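4.2 How people talk about cleared surfaces

One of the most rewarding parts of this study was finding out how much people have to say about a table. We had planned the interviews as a short follow-up to the household diaries, with a handful of questions on where things get put down and when they get picked up again. Most sessions ran well past that. All 30 households kept a diary, and between them they produced 2648 entries, many of them far longer and livelier than the space on the form allowed (several people wrote up the margins and carried on over the back).

The word "clear" gave us the most trouble and the most pleasure. In the diary instructions we asked people to note when a surface was clear, and we took it for granted that everyone would read this the same way. They did not! For some, a clear table had nothing on it at all. For others it had its usual things on it and nothing else – the fruit bowl, the salt, a stack of mail that had sat there so long it had become part of the furniture. One participant wrote "clear" every evening for a week and then explained in the interview that the sewing machine had been out the whole time. She did not count it, as it lived there.

We therefore went back through the entries and sorted them again, this time by what people treated as belonging on the surface. Yasmine Salem did the first pass and marked 200 entries where the writer named a resident object, meaning something that stays put through a cleanup. The two of us then talked through every one of them, and the category held up much better than we had feared.
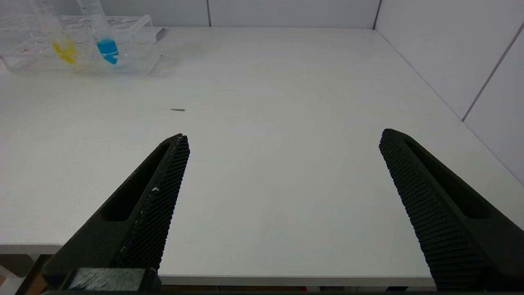
Resident objects turned out to matter a great deal for how shared homes get along. In 13 of the households, people living together disagreed about what belonged on the main table, and these disagreements were wonderfully specific. A candle could stay but its matches could not. Homework was fine until dinner, while a laptop was fine only if closed. We had expected arguments over who does the tidying, and there were a few, but far more of the talk was about what tidying means in the first place.

Time of day plays into this as well. Morning entries were forgiving: a table with cups and a newspaper was still called clear by people who used stricter terms after dinner. Thursday entries stood out too, and we were slow to see why. Trash collection in the neighborhood came on Friday, and many households did a sweep of every surface the night before. A diary kept for only three days could easily have missed that rhythm.

Earlier work on home storage has tended to count objects, and we think there is a lot to gain from asking people to sort them as well. Two tables with the same number of things on them can feel completely different to the people who eat there. Figure 4 gives the resident objects named most often, grouped by room. Kitchen tables have the longest list, and hallway shelves – to our surprise – have the most stable one, with keys and a dish to hold them named in nearly every home that had such a shelf.

Figure 4. Resident objects by room, from the second sorting of the diary entries.

Contact: Yasmine Salem, Katene Home Studies | Copyright Katene | Back to top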